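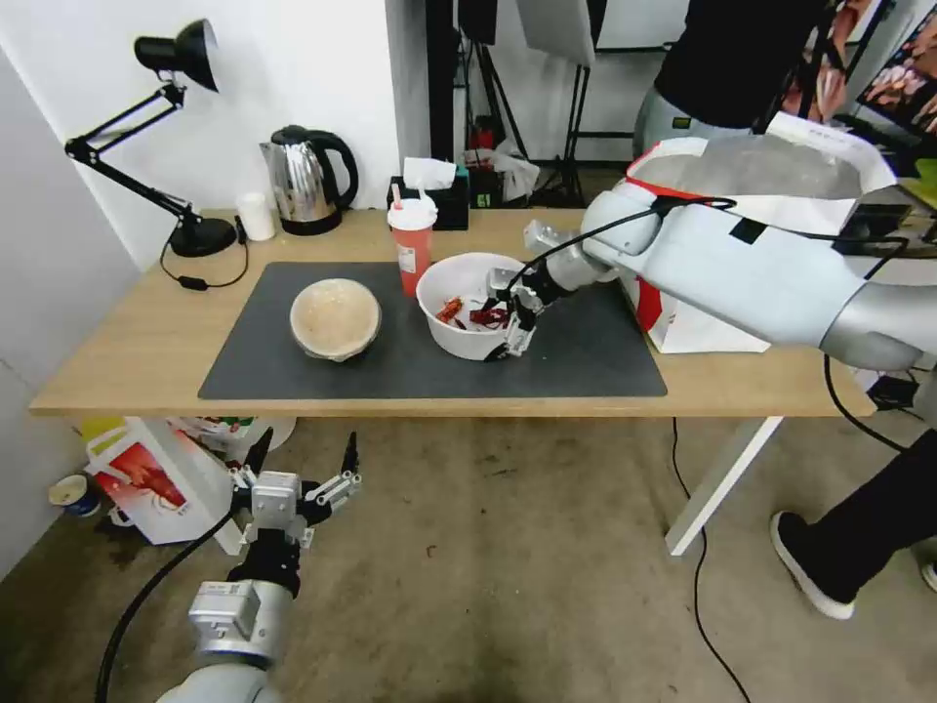 Ánh Lâm asked who answers for a wrong bag once the arms do the packing at Kestham. Agreed: the shift lead, as now.

Packing hours. The bench arms stay on one table until June. Packers keep their 30 hours and rotate to checking.

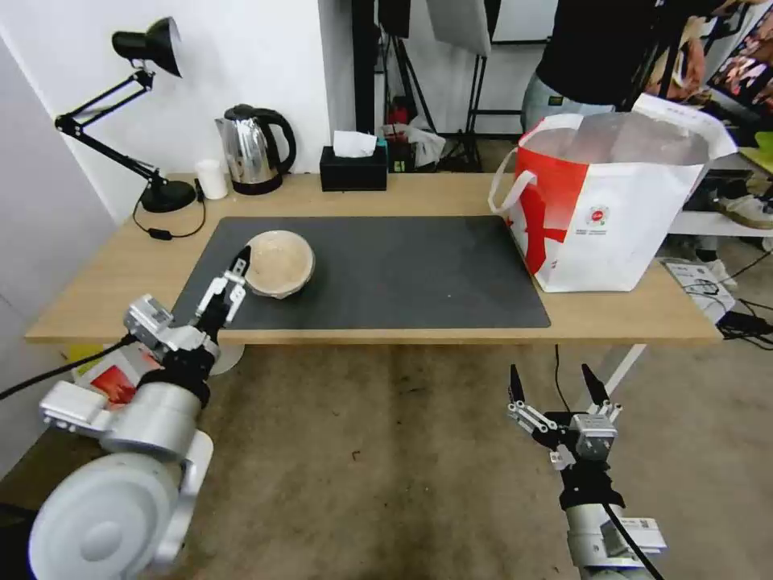
Checking pays the packing rate for now. Order 3602 goes back to hand packing.
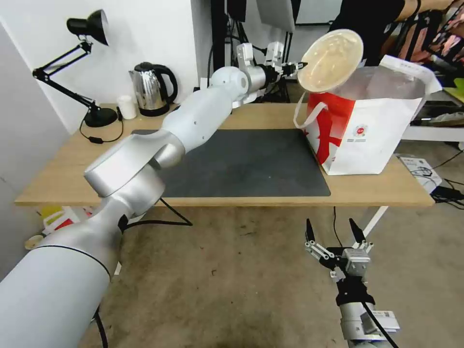
Is anyone losing a post? None are planned; two packers will train on the arms.

Next meeting 11th February.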